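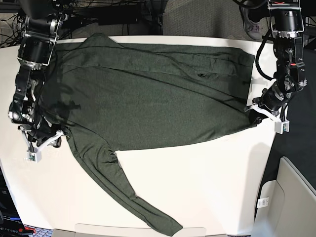
We use cookies to remember your settings and see how people use this site. Accept | Manage

Getting out in one piece: my second-year project on student move-out week in Tamstead

24 May 2019 was the hand-in date on the module page, but I got mine in on May 24, 2019 at lunchtime, so I'm counting that as early. What follows is the web version, with the interview notes taken out and a bit more grumbling left in.

I wanted to look at something I'd moaned about myself. Every summer most of the student tenancies in Tamstead finish on the same day, and most of the new ones don't start until 5 days later. So you've got a whole town of people with a duvet, a telly and a box of saucepans, and nowhere to put any of it. Some go home to their parents. Plenty can't, or live too far away, and they end up paying for storage. My question was simple enough: what do people do with their stuff in the gap, and what does it cost them?

How I did it

I put a short survey round in November, when people had moved in and calmed down but could still remember the bills. I had 68 usable replies (a few more came in but they'd stopped at the first page, and one was just a complaint about parking). After that I sat down with 6 people for a longer chat, mostly in the library café, which was too loud for my recordings and I'd book a room next time.

I also got prices from the two firms that everyone here seems to use. Flandum does collect-and-store, where a van comes to your door and takes the boxes away. Zetero is the self-storage place out past the ring road, where you rent a unit and do all the lifting yourself. I asked both for the same thing, ten medium boxes and a bike, for the shortest time they'd let me have.

What I found

The shortest time was the problem! Neither firm would quote me for less than a month. You need a few nights and you pay for four weeks, and then there's the deposit on top at Zetero and the second delivery charge at Flandum. Several people in the survey hadn't spotted that charge until the boxes were already on the van.

The next biggest group had left things with friends whose tenancies overlapped. I thought this would be the free option and it sort of is, but the people I talked to had all paid in some way - petrol, a takeaway, a favour that was still being called in at Christmas. One had lent a friend a bike for the whole summer in return for half a cupboard.

Then there were the people who'd been let in early by their new landlord. I hadn't even put this on the survey as a choice, which was daft of me, and it only came up in the "other" box. Crăciun, the letting agent on the high street, will let you drop boxes in one room before your start date if the house is empty and you sign a form saying you won't sleep there. They don't advertise it. You have to ask, and it helps to ask before Easter.

The most anyone said they'd spent on the whole move was £366, and that was for a van, a month's storage and a new mattress after the old one wouldn't go down the stairs. I've kept the mattress in the total, though my tutor thought I should take it out.

What went wrong

My survey went out through two course mailing lists and a housing group, so it's heavy on people doing geography and people who already had something to say about housing. I didn't ask whether anyone had a car, and I really should have, as it changes everything about which option makes sense. Also I only got prices once, in spring, and I'd guess they go up by June.

If I did it again I'd follow a handful of people through the week itself and get them to keep a diary. I'd also talk to the landlords, who I left out completely for lack of time. The question I'd most like to put to them is why the gap has to be the same 5 days for every house in town.

12 shares | 4 comments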